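26 Dec 2022

Quiet day, so I went back to the equipment budget for January. The money left is 2000, and it has to cover either a second gripper or more compute for the simulated kitchen. The Saltia quote for a gripper is 900 without the mounting plate. Dornden have still not priced theirs, and their lead time is 10 weeks against 7 from Saltia.

Spent the morning on the sink task, as the choice depends on it. The plate lies in the deep rear well, behind the step, and the short fingers have to clear the rim before they can go down after it. I want reach figures for both finger lengths before I sign anything.
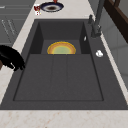
Mariama Dogbe wrote back that longer fingers are cheaper than a second gripper and that I should price those first. She would also hold back enough for spares, given what the last set of pads cost us. Fair point. I have asked Saltia for a separate line on fingers and pads.

After lunch, the wrist view. When the arm is tilted up it gets the window and very little else, with only the top of the tap to fix a position by. The panes are flat grey and give the tracker almost nothing to hold on to. A second fixed camera would get round this – the Henao unit is the one Gilberto Carhuamaca wants – but it would come out of the same 2000. In simulation it costs nothing, so I will add one there and compare before asking for the real thing.
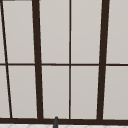

Window over the sink, top of the tap at the bottom edge.

Still to do: chase Dornden, check whether the Kultham mount fits the Saltia flange, move the compute request to the next round.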